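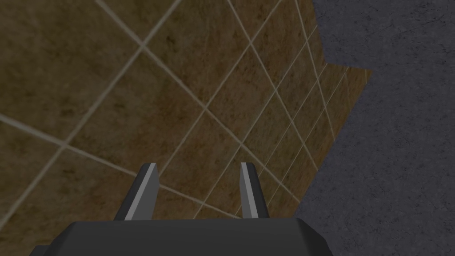
A grey gripper above brown tiles, computer-rendered

Keeping a Household Altar Through the Year

Korkor Amissah set up her first altar on a windowsill, with a saucer of salt and a candle end. She was 16 and had one borrowed book. The altar she keeps now takes up the top of a chest of drawers, and she changes it eight times a year.

An altar is a working surface. It holds the tools for a rite and gives the person standing at it somewhere to look. Many books tell the beginner to face it north, others east. Amissah has tried both and faces hers towards the only wall with room for it.

Her tools are few. There is a cup for water, a dish of earth, a censer and 2 candles, one at either side. The knife stays in the drawer until it is wanted. She bought the censer at Prasov, the spring market where she also gets her charcoal, and the cloth came from her aunt.

"People write to me and ask what they need to buy," she says. "I tell them to use a cup they already drink from. Wash it and put it out."

She answers these letters for Kedine, a small quarterly for solitary practitioners with 426 subscribers. Most questions are about cleansing. Her method is plain: everything comes off, the wood is wiped with salt water and dried, and the tools go back one at a time. Incense is lit last. Anyone with a bad chest can ring a bell instead.

The seasonal changes are small. In May she adds hawthorn, but keeps it on the outside sill - her family would never have it in the house. At harvest there is bread, eaten the same evening. In the dark half of the year the dish of earth is covered with a black cloth until the solstice.

Not everyone she knows works this way. The Asante Street circle, which meets in a hired room, lays its altar on the floor and packs it into a suitcase afterwards. One member, a man of 80, brings a folding stool and calls the quarters sitting down.

Offerings are cleared by the next morning. Milk and honey go on the soil under the pear tree, and wax scrapings go in the bin. Amissah used to bury them too, until the dog began digging them up - she now keeps a lidded tin beside the back door.

Last updated: May
16 shares | 2 comments
© Jendoditz Magazine | Contact us | Back to top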